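The Toast Table: June Gallery

By Saoirse Fahy

Every June we put on a feast, and every June I get handed the toast. Other people roast things. Abou Zeid does a lamb dish that makes grown adults go silent. I push a lever and wait. Click through for my corner of it, set up on Sunday before anybody hungry got near.

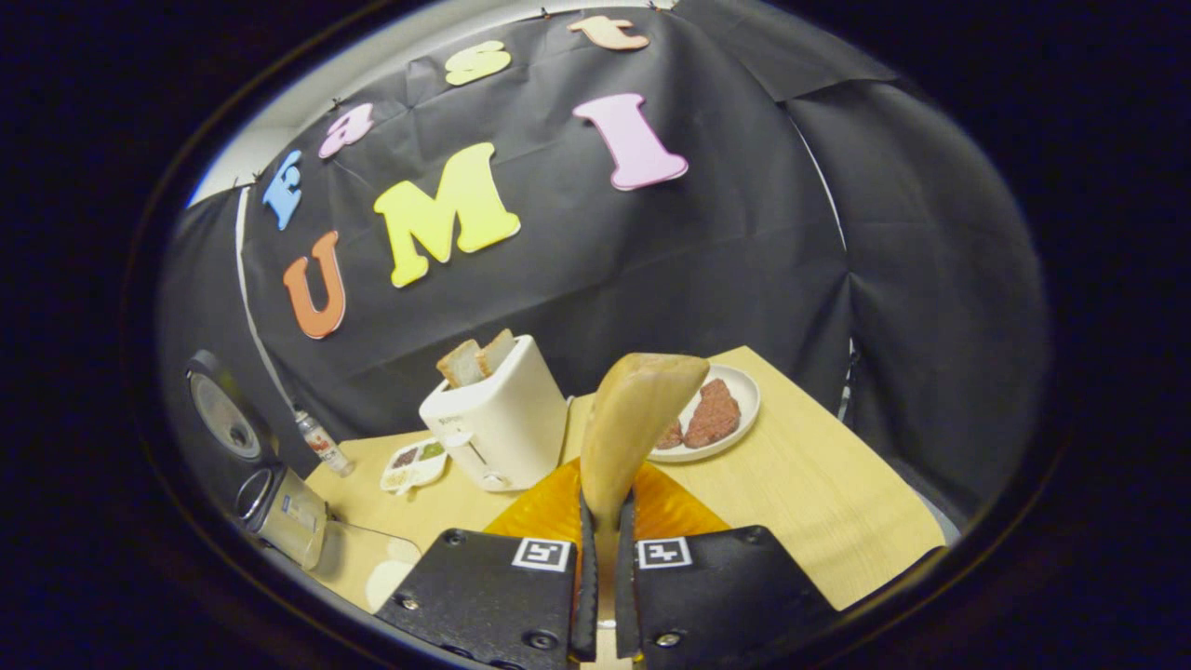

Toast is the only dish I know where the cook's whole job is standing next to an appliance looking responsible. I have done it for 4 years now and consider myself close to professional. The trick is to have everything within reach before you start, because guests who would happily wait 40 minutes for lamb will give you a minute and a half for toast and then start sighing. So the bread goes in the slots early, two slices at a time, and the spreads go in the little white divided tray to the left of the toaster, the dark ones and the green ones each in their own compartment. They stay in their own compartments until the first guest arrives with a knife. The small bottle with the red label lives behind the tray, where I can get at it and the children can't.

About the decor

Black cloth, pins, foam letters. I wanted it smooth. Cloth has its own opinions, and after ironing one panel I decided that wrinkles were festive. "Feast" goes up in a curve along the top and UMI goes big across the middle, with the yellow M tipped over and the pink I leaning as if it had been at the punch. I did own a level once. Conder borrowed it.

The orange U is the lowest of the lot and I have been told so by several people, all of whom arrived after the pinning was finished.

About the table

Pale wood, and lovely until jam is involved. Flunley says a tablecloth would solve this. Flunley has never washed a tablecloth after a toast table. I wipe it down between rounds and go over it properly at the end with dish soap and a certain amount of muttering.

About the toaster

White, two slots, nicely rounded. It could be bigger, and every year somebody offers to bring the four-slot one from home, and every year they turn up with a salad. Grelar did the math on how long it takes to toast a whole loaf two slices at a time and then, very kindly, kept the answer to himself.

If you have pictures of the lamb, send them over and I'll add them to the page. I was 3 tables away, watching bread, and by the time I got there I was looking at a clean platter and Abou Zeid having a sit-down. Crusts can go to Conder, for the hens, along with a polite reminder about my level.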